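Sorting by eye: does a divided metal bin help?
Project report, Materials and Waste module, July 2025
Kári Lykkegaard and Khrystyna Bondarchuk

3. What we tried

The claim we set out to test comes from the Gerkgate reuse room, where small household odds and ends are tipped into divided bins before anyone decides what they are made of. The room's handbook says that a divided bin "makes sorting natural". We doubted that. A divider gives you two spaces, and household scrap comes in a good many more than two kinds.

Over the term we handled 1673 objects, all of them donated by residents of the Laxdal and Virnberg blocks. We had hoped for 2000, but one collection was cancelled and we did not think it right to fill the gap with things from our own kitchens. Each object was to be put into one of four groups (metal, plastic, mixed, unsure) by one of us and then again by the other, without talking.

The bin itself is plain sheet metal with a sloping panel between a narrow back section and a wide front one. The handbook does not say what the narrow section is for. We asked twice and got two answers: one person told us it was for "the awkward stuff", another that it was for anything sharp. In practice most people put everything in the front.

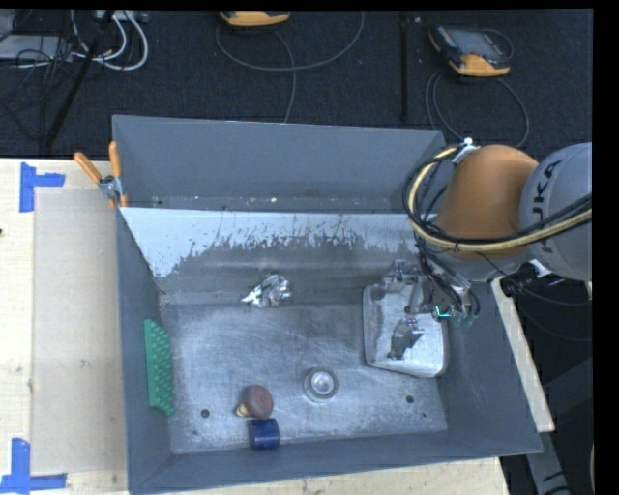 Figure 2. A small mixed lot in the front section, with crumpled foil near the divider.

Lots like the one in Figure 2 were where our trouble began. Foil is easy to call metal, and so is a tray. The green block with the bumps gave us no quick answer, and the small round pieces were worse. One of us wanted to group by what a thing looked to be made of, the other by what it might be used for next, and we only noticed this after 911 objects had been done. We have left those early results in, marked separately, although they are not much use for anything except showing that we should have agreed on a rule first.

We also had doubts about sorting by colour and shine, which the Ustari guide recommends for beginners. Shine is a poor guide. A silvery surface can be a coating, and a dull grey lump may be solid metal. Against a grey floor full of scratches and bright streaks, grey things do not stand out well either – a white or matt liner would be a cheap thing to try.

4. What we can and cannot say

Our agreement was better on large pieces than on small ones. We cannot say that the divider had anything to do with this. There was no undivided bin to compare it with, which was our tutor's first comment in the mid-term review and a fair one.

The handbook's claim may still be right for people who know the room well. We did not test them. If the project runs again in September, we would ask for a second bin without a panel, a written rule for mixed objects, and a label on the narrow section.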